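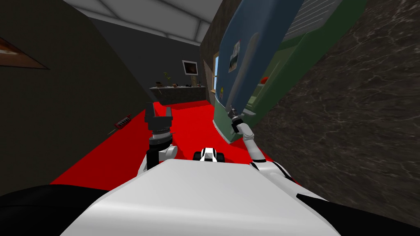

Computer rendering of a tall refrigerator, with a small dark gripper touching its lower front.

Fridge pickup drops to $7 in Nestholm
June 16, 2024

If you've got a dead fridge humming away in your garage (or not humming, I guess), I have good news. Nestholm is cutting its pickup fee for old refrigerators and freezers from $33 to $7, and the new price kicks in with the next round of collections.

I've been grumbling about the $33 fee in this column since December, when I paid it myself to get rid of a chest freezer that had come with the house. So yes, I'm a little annoyed that I didn't wait. But I'm mostly pleased! Go out along the Dorgate road on any given morning and you'll see why the town wanted to do something. People haul their old fridges out there and leave them in the ditch with the doors still on, and then the town pays to go and get them anyway.

Dilwyn Wogan, who runs collections for the town, told me the ditch pickups were costing more than the fee was bringing in. "We were charging people to do the right thing and then cleaning up for free after the ones who didn't," he said. He'd been asking for a lower price for two years.

The way it works now: you call the town office, give them your address and pay over the phone. A crew from Denda, the hauling company, comes by on your street's regular bulk day. You can have up to three appliances picked up per household in a year, and the $7 is for each one. Window air conditioners count too, which I didn't know. Washers and dryers don't, and those still go through the scrap yard at Dorgate.

A few things to do before the truck comes. Empty it. Take the food out, all of it, including the mystery bag at the back. Defrost it the day before with some towels down. And take the doors off or tape them shut, please - Wogan was very firm on that one, because of kids. The crew won't go down basement stairs, so the fridge has to be at the curb or just inside an open garage.

Now, before you call, it may be worth asking whether the thing is really finished. I stopped in at D'Souza, the repair shop on the corner by the post office, and talked to Divya Rodrigues, who was elbow-deep in an ice maker and very patient with me. She says a lot of the fridges people give up on have dusty coils or a worn door seal, and a seal is a pretty cheap fix. "Pull it out from the wall and vacuum the back," she said. "Do that first. Then call me." She also said that a fridge in an unheated garage can quit working right in winter and be perfectly fine by spring, so there goes my chest freezer, probably.

If it does turn out to be dead, the shop will write that on a slip for you, but the town doesn't need one. They'll take it working or not.

The phone line at the town office is open mornings only, and it was busy both times I tried, so keep at it. Bulk days by street are posted on the board outside the library.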